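Computer refurbishing

Computer refurbishing is the practice of returning used desktop and laptop computers to working order so they can be sold, donated or put back into service by the same owner. It covers inspection, data removal, cleaning, the replacement of worn or failed parts, software installation and a final test. The term is sometimes used loosely for any resale of used equipment, but most trade groups and buyers keep it for machines that have been opened, checked and repaired where needed. A computer that is simply wiped and sold on is more often called "used" or "pre-owned."

Overview

Most refurbished computers start out in offices, schools and public agencies, which tend to replace their equipment in large batches when a lease or warranty runs out. Such machines are often still sound. They also have the advantage of being alike, so that parts from one can be used in another. Home computers make up a smaller share of the supply and arrive in a wider range of conditions.

Desktops are generally easier to refurbish than laptops. The case opens with a few screws or a latch, the parts inside follow common sizes, and the motherboard can be reached without taking the whole machine apart.

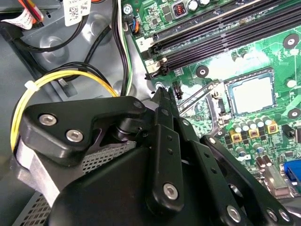
Harketti, writing in a reader's note to an earlier version of this article, objected that the last point holds only for standard cases, and that many small office desktops use power supplies and boards of the maker's own design, which can be as hard to replace as anything in a laptop. The objection is a fair one for compact models, where a failed power supply may cost more than the computer is worth.

Data removal

Erasing the previous owner's data is usually the first step after intake. On hard disk drives this is done by overwriting the whole surface with software. Solid-state drives are handled differently — overwriting does not reliably reach every memory cell, so the drive's built-in erase command is used instead. Drives that fail the erase, or that come from owners with strict rules, are removed and shredded. Many refurbishers issue a certificate listing the serial number of each drive and the method used.

Inspection and repair

After data removal, the case is opened and dust is cleared from the fans, vents and heat sinks. Old thermal paste between the processor and its cooler dries out over the years and is often replaced at this stage. The technician checks the capacitors for swelling, the sockets for bent pins and the connectors for looseness or corrosion. The small coin battery that keeps the clock running is cheap and is commonly changed whether or not it has failed.

Memory and storage are the most common upgrades. Replacing a hard disk with a solid-state drive does more for the everyday speed of an older computer than any other single change. Processors are replaced less often, as the gain is small and the board may not support a newer model.

Static electricity can damage parts without leaving any mark. Work is normally done with a grounded wrist strap, and loose boards are kept in antistatic bags.
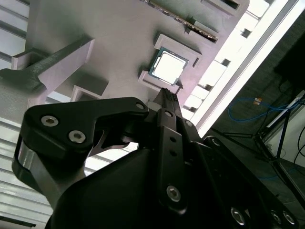
Light-colored model of a motherboard.

Grading

Refurbished computers are sold by grade. There is no single standard, and the same letter may mean different things from one seller to the next. In general, Grade A machines show little or no wear, Grade B machines have light scratches or faded keys, and Grade C machines have dents, cracks or marked screens but work fully. Grades describe looks only. A Grade C computer should pass the same tests as a Grade A one.

Testing usually includes a memory check, a drive health report, a period of running under heavy load and a check of every port. Plerlow, a regional refurbisher, runs each desktop under load for 12 hours and each laptop for nine. In one November it processed 2,361 machines, most of them office desktops.

Software

A refurbished computer needs a licensed operating system. Some machines carry a license tied to the motherboard, which remains valid as long as the board is kept. Others are sold with a new license or with a free operating system. Replacing the motherboard can void the original license, and for this reason many shops prefer to repair a board when they can.
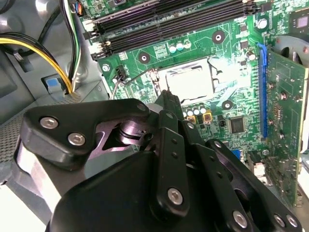 Warranty and resale

Warranties on refurbished computers are shorter than on new ones and range from 30 days to a year. Batteries are often excluded or covered for a shorter time. Grevero, an online marketplace for used electronics, requires its sellers to accept returns and to state the grade and battery condition in each listing. The Kubíček program, which places computers in rural libraries, accepts only desktops with at least 8 gigabytes of memory.

Machines that cannot be repaired at a sensible cost are stripped for parts. Memory, drives, power supplies and screens are kept as spares, and what remains goes to a recycler for the recovery of copper, aluminum, gold and other metals.

See also

Electronic waste
Data erasure
Planned obsolescence
Right to repair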